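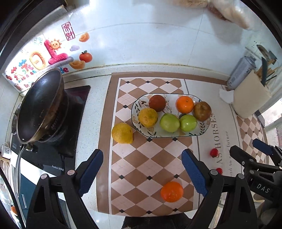

2 min read

Let the Kids Pick Up the Fruit

I have judged the robot night at our school in Mornumby for long enough to have strong feelings about it, and my strongest is that the robotics club should spend less of its year getting ready for the competition and more of it in somebody's kitchen.

I know how that sounds. The Uvberg round is the big day on our calendar, the one with the banners and the loud music and the bus that leaves before sunrise on a Sunday, and I love it as much as anyone (I still have the T-shirt from our first trip, and it still nearly fits). But the game pieces at a competition are made to be picked up. They are all the same size and the same stiffness, and they start where the rule book says they start. A student can learn to do one thing 400 times and come home with a ribbon, and good for them, I say!

Then you ask that same student to put a tangerine in a bowl. The bowl already has apples in it, and another tangerine, and a brown thing that may or may not be a pear. There is a lemon sitting off to the side, and two strawberries that would rather be jam than be squeezed by anything with screws in it. How hard do you close the fingers? Which side do you come in from, when the rim of the bowl is in the way? I have watched teenagers who can recite motor ratios from memory go very quiet over a question like that, and it is a good kind of quiet.

The club calls this part of the year Barnico, after a box of crackers that was the first thing they ever tried to lift, and it gets about 20 minutes at the end of a meeting, if the competition build is going well. It usually isn't going well. Last September I asked whether they might give it a whole meeting each month, and I was told, very kindly, that there were no points in it.

That answer has been bothering me ever since. Of course there are no points in it. There were no points in most of what I learned at that age either, in my uncle's garage, handing him the wrong wrench. What I got from those afternoons was a feel for how much a bolt will take before it complains. I think fruit can teach that. Blue pads on a gripper finger are a fine idea on a drawing, but you don't know what you think of them until they are on either side of something with a skin.

People tell me a kitchen is too messy to teach in, and I do see the worry, with the mugs and the cooktop and the patterned mats and a wall full of stickers. To me the mess is most of the lesson. Lam, the club's old practice arm, has lived its whole life over a plain gray table, and it has made all of us a little lazy.

So my request to the club is a modest one. Keep Uvberg, keep the bus, keep the banners. Just take one evening in the month, put out a bowl, and let the new members go first. I'll bring the tangerines.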